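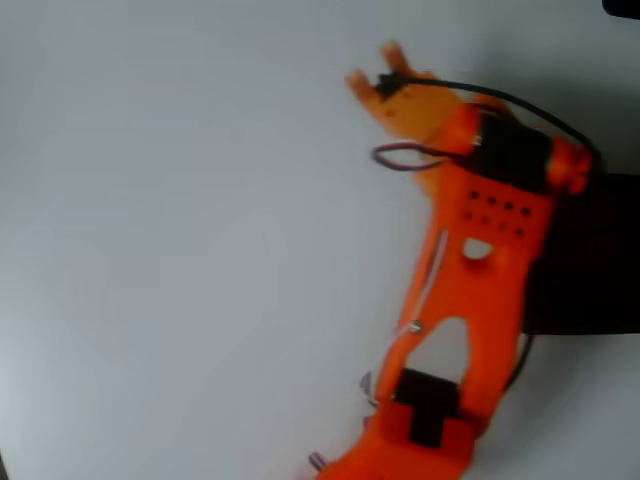 Cleaning and Resealing a Matte White Desktop

Applies to painted MDF and solid wood tops finished with a water-based matte polyurethane. Do not use this method on melamine, laminate or oiled wood.

Matte finishes mark easily. The flatting agent leaves a slightly rough surface, and skin oil collects in it first along the front edge. Most tops need a wash only. Reseal when water no longer beads after a wash.

What you need
Dish soap, no bleach or citrus
Two lint-free cloths
Sanding sponge, 320 grit
Grivik matte topcoat, or any water-based equivalent
Foam roller, 4 inch
Painter's tape

Washing
1. Clear the desk and vacuum with a brush head.
2. Mix one teaspoon of soap into a quart of lukewarm water.
3. Wipe in straight passes with a wrung-out cloth. Do not scrub in circles – this polishes the finish and leaves shiny patches.
4. Wipe again with plain water and dry at once.

Water test
Put a few drops on the front edge and wait five minutes. If they flatten or leave a gray spot, reseal. Let the top dry overnight before sanding.

Resealing
1. Tape the edges and any cable holes.
2. Sand lightly by hand. Stop when the surface feels even. If bare MDF shows, spot-prime and repaint that area first.
3. Remove all dust with a damp cloth. Let dry for 30 minutes.
4. Stir the topcoat for two minutes. Never shake the can.
5. Roll a thin coat along the long side, keeping a wet edge. Do not go back over areas that have begun to set.
6. Wait three hours, sand lightly, wipe and apply the second coat.
7. Pull the tape while the second coat is still soft.

Curing
Light use after 24 hours. Keep monitor stands, rubber feet and desk mats off for 9 days. Rubber can stain a fresh coat permanently.

Revised in January. Step 7 corrected by Izzati Rondonuwu – the earlier version had the tape left on overnight, which tore the film at the edges.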